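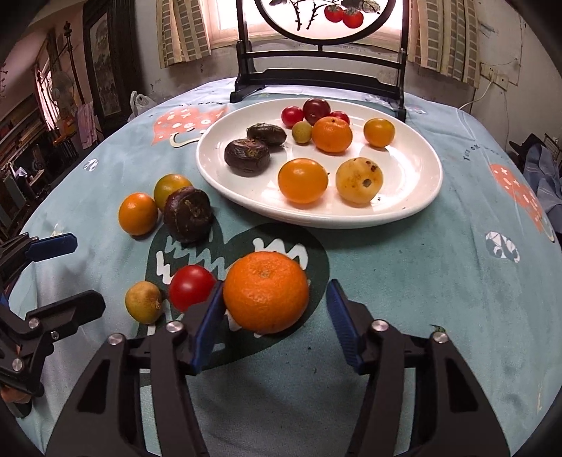
Gustholm ouvre à la location sa deuxième tranche de logements familiaux

La société Hulladano a le grand plaisir d'annoncer l'ouverture à la location de la deuxième tranche de Gustholm, le quartier résidentiel qu'elle aménage depuis plusieurs années sur les anciens terrains de la filature, au bord du canal. Les premiers emménagements sont prévus en janvier, et les visites de l'appartement témoin commencent dès ce samedi, à partir de 10 heures.

Cette nouvelle tranche porte à 965 le nombre de logements du quartier, du studio au cinq pièces, avec une large part de trois et quatre pièces, que les familles nous réclamaient depuis longtemps et que l'on trouve si difficilement à louer dans le centre. Tous disposent d'un balcon ou d'une loggia, d'une cave et d'un local à vélos au pied de l'immeuble. Les cuisines sont livrées équipées, et celles des quatre pièces et plus ont été dessinées assez grandes pour qu'on y installe une vraie table, où l'on mange, où l'on fait les devoirs et où l'on traîne un peu le dimanche.

« Nous avons passé beaucoup de temps à écouter les locataires de la première tranche, et je les en remercie de tout cœur, raconte Urszula Borkowska, directrice du projet chez Hulladano. Ils nous ont parlé de rangements, de bruit dans les cages d'escalier, de la lumière en fin de journée. Nous avons repris les plans plusieurs fois, et je crois que cela se sent dès qu'on pousse la porte. »

Le cabinet Hung, déjà chargé des premiers immeubles, signe de nouveau l'architecture. Les façades en brique claire donnent sur un jardin commun de 2 464 mètres carrés, planté de pommiers et de noisetiers, avec des bancs, une aire de jeux et des parcelles potagères que les habitants pourront se partager.

« Un jardin met du temps à devenir celui des gens qui vivent autour, explique Pei-shan Choi, architecte au cabinet Hung. Nous avons laissé des coins sans affectation, et nous avons hâte de voir ce que les voisins en feront. »

La gestion locative est confiée à Uvton, dont le bureau d'accueil se trouve au rez-de-chaussée du bâtiment C. L'équipe y reçoit sans rendez-vous pendant les heures d'ouverture et accompagne volontiers les candidats dans la préparation de leur dossier. Les animaux de compagnie sont les bienvenus dans tous les immeubles.

Contact presse : service communication de Hulladano, Gustholm, bâtiment C.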